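Before anyone at Skivell's Bredton site runs an arm near a bench, they read two pages of rules. The safety lead wrote them after 36 stoppages in one season.

"Most were small things," she says. "A lead left on the table, a speed set too high."

The limit near people is now 400 millimetres a second. Staff first asked for 800.

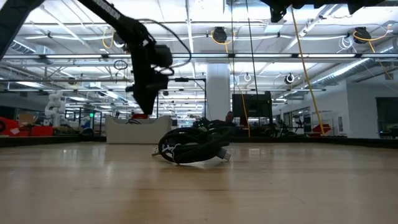 "Cables are the hard part," she says. "They never lie the same way twice, so we start slow and keep hands clear until the arm is parked." The rules are up for review in April.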